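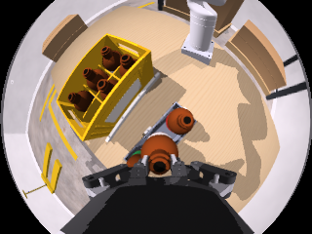
# Pots, Jars and Bottles: How People Learned to Hold On to Things

Have you ever tried to carry water in your hands? Go ahead and try it at the sink sometime. You squeeze your fingers together as tightly as you can, you scoop up a nice big puddle, and off you go toward the back door to water the tomato plant. By the time you get there, your sleeves are soaked, the floor is soaked, and the tomato plant gets a drip or two if it is lucky.

Now imagine that there isn't a cup anywhere in the house. No bowls in the cupboard, no bucket under the sink, no bottle in your backpack. In fact, imagine that there isn't one anywhere in your whole town! For a very, very long time, people had to make do with whatever they could find. They used big seashells, and dried gourds (those are cousins of the pumpkin, with a hard skin when they dry out), and bags made of animal skin, and baskets woven from grass. Some of these worked quite well. But you can't put a grass basket over a hot fire and cook soup in it, at least not for very long.

Then people figured out what to do with mud.

## A very special kind of mud

Clay is a kind of mud, but it is the best kind. It is made of rock that has been worn down by rain and wind and rivers over such a long time that the bits are tinier than grains of sand, tinier than flour even. When those bits are wet they slide over each other and stick together at the same time, and that is why you can squash clay into a shape and it will stay the way you left it. If you've ever made a handprint in it, you know the feeling. It's cool and smooth and a little bit slimy, and it gets under your fingernails and stays there until bath time.

If you leave a clay bowl on a sunny windowsill, it will dry out and get hard. You might think that you're done! But pour some water in, wait a while, and your bowl will turn right back into mud and slump over. Drying isn't enough. To make a pot that lasts, you have to bake it, and I don't mean in the kitchen oven next to the cookies. You need a fire much hotter than that. Potters use a special oven called a kiln. (Some people say "kill" and some people say "kiln" with the n on the end, and both kinds of people make lovely pots.)

Inside the kiln, the heat changes the clay for good. It can never go back to being mud, no matter how long you soak it. That's why people who dig up old towns find so many bits of pottery. Wood rots, and cloth falls to pieces, and iron rusts away, but a broken piece of pot can lie in the ground for thousands of years and come up looking very much the way it did when somebody dropped it.

## Where the colors come from

Lots of pots are red or orange, and you may have wondered who painted them. Quite often the answer is that there wasn't any paint at all. Many kinds of clay have a bit of iron in them, the same stuff that nails and frying pans are made from. When iron gets plenty of air in a hot kiln, it turns reddish, a lot like rust on an old bicycle. So the pot turns reddish too. Flowerpots are often this color, and so are roof tiles and some bricks. Next time you're out for a walk, see how many you can spot.

Other clays come out white, or tan, or gray. And if a potter wants a shiny blue pot or a green one with speckles, they can brush on something called a glaze. Glaze goes on looking like dull, chalky soup, and it is often a completely different color from the one you end up with. In the heat of the kiln it melts into a thin coat of glass. It must be a bit like waiting for a present, opening that kiln door!

Glaze is useful as well as pretty. Plain red clay has teeny tiny holes in it, far too small to see, and water can creep slowly through them. A coat of glaze stops up the holes.

## Why pots have necks and shoulders

Did you know that a pot has body parts? It's true. Potters talk about the foot of a pot, and the belly, and the shoulder, and the neck, and the lip, and the mouth. If you stand up very straight with your hands on your hips, you can nearly be one yourself.

All of those parts have jobs to do. The belly is the round part in the middle, and it holds most of whatever is inside. The neck is the narrow part, and it helps in all sorts of ways. It keeps flies and dust from getting in so easily. It slows down the splashing when you carry the pot home over bumpy ground. It gives you somewhere to hold on, or to tie a string. And if there are flowers in the pot, a narrow neck keeps them standing up together instead of flopping over the sides like tired noodles.

In the town of Oltier there is a little museum with a whole shelf of water jars, and my favorite one has a neck so thin that I can't imagine how anybody ever washed the inside. Maybe they put in a handful of gravel and swished it around. People still clean narrow bottles that way sometimes, with sand or rice.

## Then came glass

Glass starts out as sand, and I think that is every bit as surprising as pots starting out as mud. You can't just heat up the sandbox, though. Glassmakers mix clean sand with a few other things, such as soda ash (a white powder) and crushed limestone, and they heat it all up in a furnace until it glows orange and runs like thick honey.

A long time ago, somebody discovered that you could pick up a blob of this hot, sticky glass on the end of a hollow pipe and blow into the other end. The blob puffs up like a bubble! If you keep turning the pipe so that the glass doesn't droop, you can shape the bubble into a vase or a bottle or a drinking glass. People still do it today, and if there's ever a glass workshop near you that lets visitors in, do ask a grown-up to take you. The one at Prallonell has benches along the back wall where you can sit and feel the heat on your cheeks from all the way across the room.

Most bottles these days are made by machines, which use a puff of air and a metal mold. It's the same idea as the pipe, only much, much faster.
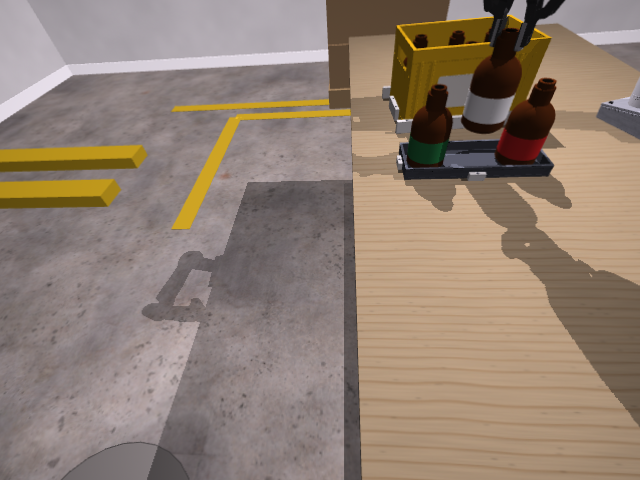 ## Why are some bottles brown?

Glass can be nearly any color you like. A pinch of cobalt makes it a deep blue. Iron can make it green, and that is why some plain old window glass looks greenish if you peek at it from the edge.

Brown glass has a special job. Sunlight is lovely for people and plants, but it can spoil some of the things we keep in bottles. It can make certain medicines stop working as well as they should, and it can make some drinks taste nasty. Brown glass soaks up a good deal of the light that does the damage. You could say the bottle is wearing sunglasses.

Of course, it can be tricky to see what's in a dark bottle, and so a label comes in very handy. The label might have words on it, or it might just be a color that means something to the people who use it. In our house, the jars in the pantry have colored stickers, and green means "please finish this one first." (It doesn't always work. There is a jar of plum jam in there with a green sticker that has been waiting since January.)

One important thing to remember: never taste or sniff what's in a bottle if you don't know what it is, even if the label is pretty. Ask a grown-up.

## Old bottles, new bottles

Here's something nice about glass. You can melt it down and make it into new glass, over and over again, and it doesn't wear out. Your empty pickle jar could be a sauce bottle next year and a honey jar the year after that. Broken glass that is ready to be melted has a funny name. It's called cullet, and it melts more easily than fresh sand does, so the furnace doesn't need as much fuel.

Baked clay is different. You can't melt an old flowerpot and make a new one out of it. But you can still put the broken pieces to work! Gardeners lay them in the bottom of other pots, over the hole, to keep the soil from washing out. Tiny bits can be pressed into cement to make a picture, called a mosaic. And some potters grind up old fired clay and mix it into new clay, to help big pots dry without cracking. That gritty stuff is called grog, which is a very good word to say out loud.

## Make your own pinch pot

You don't need a kiln for this one. You just need some air-dry clay from a craft store, a cup of water, and a table that you're allowed to get messy.

1. Take a lump of clay that fits nicely in your hand and roll it into a ball.
2. Push your thumb into the middle, but stop before you poke out the other side.
3. Pinch the wall gently between your thumb and fingers. Turn the ball a little and pinch again, and keep going all the way around. Count to 40 pinches if you like counting.
4. If you see a crack, dip one finger in the water and smooth it over.
5. Tap the bottom on the table so that it sits flat.
6. Leave it somewhere dry until the next day, then turn it upside down and let the bottom dry too.

Remember what happened to the bowl on the windowsill? Your pinch pot hasn't been in a kiln either, so please don't put water in it. It will be very happy holding buttons, or paper clips, or that one marble you keep losing under the couch.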